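moving out of the Starnlow place thread, bc three people asked how it's going. it's going

1/ lease is up end of November. landlord wants the keys by 14:00, not "sometime that afternoon." 14:00. he said it twice

2/ got the quote from the movers. $293 for two guys and a van, stairs extra. we have stairs. we have so many stairs

3/ Manuela Palumbo (downstairs, best neighbor I ever had) says skip the movers and borrow her cousin's truck. cousin lives out in Zaltside. truck has "a thing with second gear"

4/ went with the movers

5/ box update: 30 packed, all books. have not touched the kitchen. how do I own this many books and only ever reread the same two

6/ selling the couch. listed it at 200. first message: "would you take a sandwich." no

7/ second message: "is it availble" yes. then nothing. four days of nothing

8/ Chiến Quách took the couch!! paid full price, carried his end down backwards, didn't hit the wall once. I hit the wall twice

9/ so now there's paint to deal with. what color is this hallway. it's like oatmeal. the guy at Fothergill hardware held my chip up to the light for a full minute and said "could be a few things"

10/ bought the small can of the closest one. wrong. bought the next one. also wrong but in a way where you'd have to be looking

11/ change of adress is done for the bank, the dentist, the library. still have to do the car. the car one wants a form that wants a different form

12/ new place is over in Karum, ground floor, zero stairs. the kitchen drawer by the stove only opens if the oven's shut. fine. I'll learn

13/ cat update since you all keep asking. she is in the suitcase. she's been in the suitcase since Saturday. I need the suitcase

14/ ok kitchen tonight. if anybody near Starnlow has newspaper for wrapping plates pls message me, I'm down to takeout menus. more tomorrow if I find the phone charger, pretty sure it's in with the books
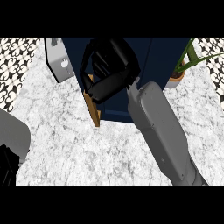

15/ found the charger. it was in the suitcase, under the cat. still need newspaper tho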